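Week 3 notes: how a feasibility study for an arts building gets paid for

Okay, so last time we got as far as the kickoff meeting. Before we go on — please bring the Umis worksheet again, we're using page 18.

The first thing I look for in any study is who wrote the check. In our Fada case the town put in a small grant and the owner, Grgić, covered the rest, and you can feel that split in every chapter! The town wanted studios and the owner wanted rent.
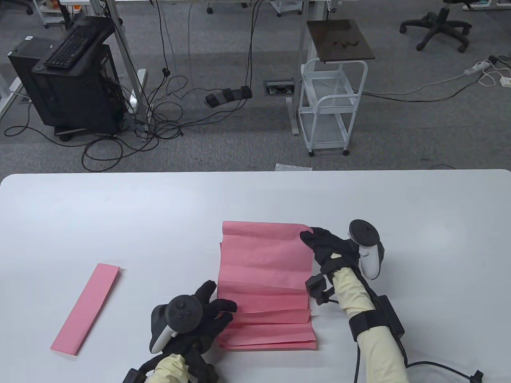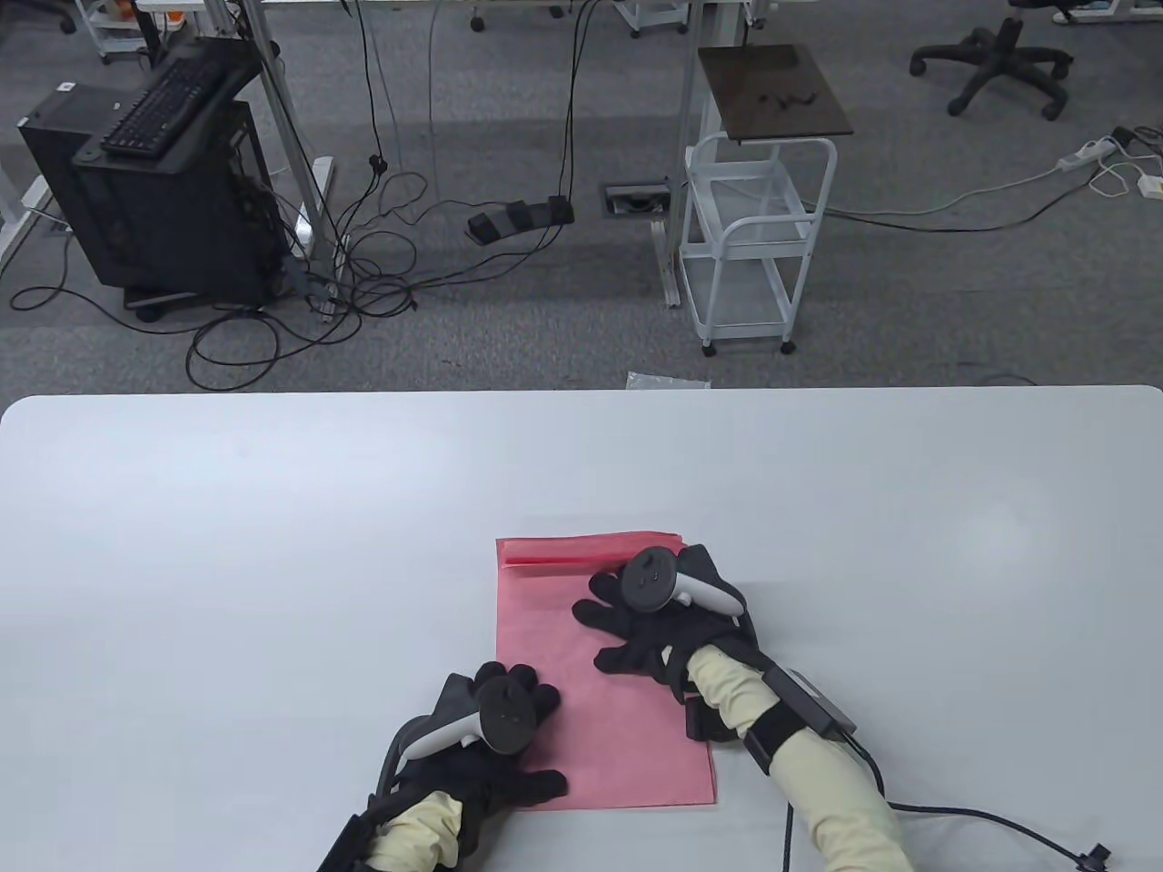
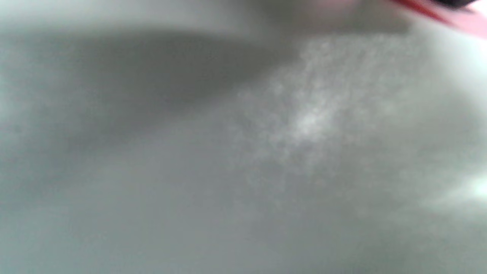
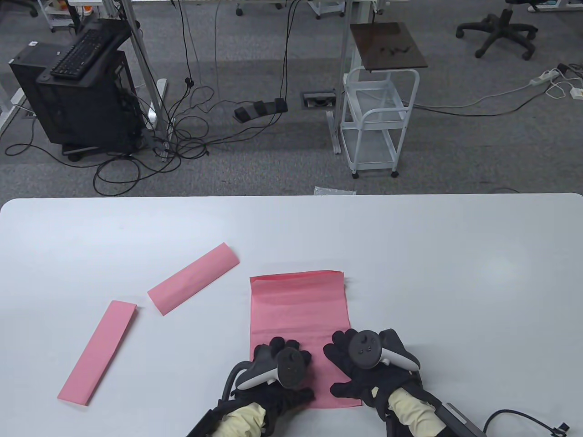 Posted by the course instructor, 2007-08-26

Now the survey. Astar mailed 1,335 forms and 800 came back, a return I'd be thrilled with (I've had far worse). But look at question 3, the one on monthly rent. It asks what people would like to pay, and then the report treats the answers as what they can pay. Mark every place that slips in.

For next time, rewrite question 3 in your own words and try it on two artists you know. Keep it short — one page is plenty. The budget tables can wait until October, when we get to operating costs and reserves.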